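Gripper comparison enters its second stage at Furkton

22 December 2020

14 shares | 2 comments

The Handling Laboratory at Furkton has completed the first stage of its comparison of grippers for soft goods. The work began in November under the Kumarasinghe programme, which supports small trials of automation equipment before any larger purchase is considered.

Two grippers are being assessed. The first, supplied by Mevari, has two fingers with rounded edges. The second, from Imorell, has flat pads and a lighter body. Both are fitted in turn to the same arm and run from the same controller, so that differences in the results can be put down to the gripper and its settings. The set of test pieces comprises 13 items, including tea towels, napkins, pillowcases and plain squares of cloth in several weights.

Each item is laid out by hand, picked up near its middle, raised, and placed on a second surface. Staff record whether the cloth was held throughout, whether a second layer was taken up by mistake, and how much creasing remained. The wrist camera is used to check the hold at close range, as the overhead camera often loses sight of the fingers once the material has gathered over them.

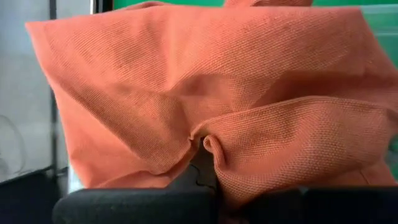
Orange cloth gathered between the fingers of the gripper, seen from the wrist camera.

Early results are mixed. The Mevari gripper has proved dependable with heavier cloth, but needs a slower approach on thin items. The Imorell gripper closes more quickly and leaves fewer marks, although it dropped four of the test pieces when the arm was moved at full speed. Changing the closing force made less difference than expected. The angle of approach mattered a good deal more, and the laboratory has asked both suppliers for advice on this point.

The second stage will run for eight weeks and will include folded items and cloth hanging from a rail. Departments wishing to lend fabric for testing should contact the laboratory office. Items should be clean, free of metal fastenings and clearly labelled with the name of the department, and will be returned when the trial closes.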